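Last updated: 4.30 pm, May

Phone repair shop to stay open as Drildale arcade closes for roof works

Fastala, the phone repair and accessories shop in Drildale, will keep trading through the summer while the arcade it sits in is shut for a new roof.

The shop will move to a unit on Won Street at the end of May. It expects to be there for 17 weeks, and repairs already booked in will go across with the stock.

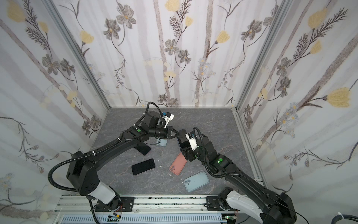 The arcade has leaked for years. Buckets were put out along the upper walkway last winter, and two units at the north end have stood empty after water came through the ceilings. The work is being done by Wundura, which won the contract in March. It will replace the glass first and then the gutters.

Traders were told they could take a temporary unit or have their rent frozen until the arcade opens again. Most have chosen the frozen rent.
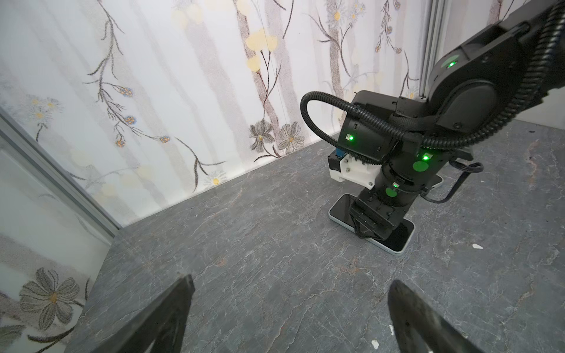

One trader said the choice was fair enough, but that a letter with 30 days' notice was too short for anyone with a full stockroom. Another asked for the bus stop outside the arcade to stay in use, and has been told that it will.

Fastala will keep its usual hours on Won Street, apart from the late evening. Screen repairs, battery changes and case sales will all carry on -- but the key-cutting bench is too heavy to shift and will stay behind under covers. 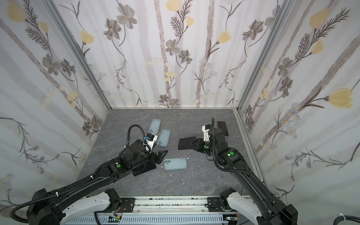
Parking is the main worry. Won Street has short-stay bays only, and the car park behind the arcade, which has 193 spaces, will lose about 100 of them to scaffolding and site cabins. The lower level will stay open, with the way in from the station side.

The market hall next door is not affected. 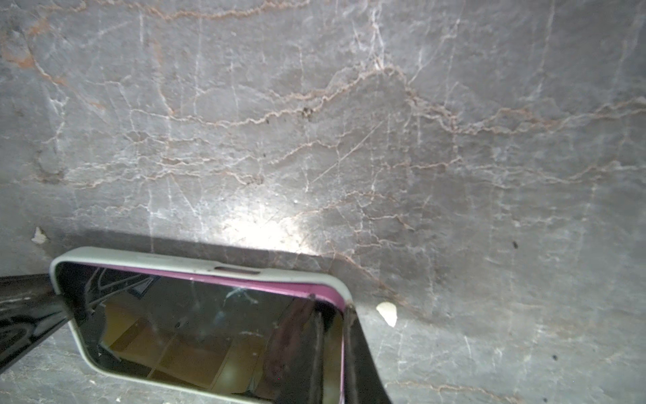

A smartphone in a pale case.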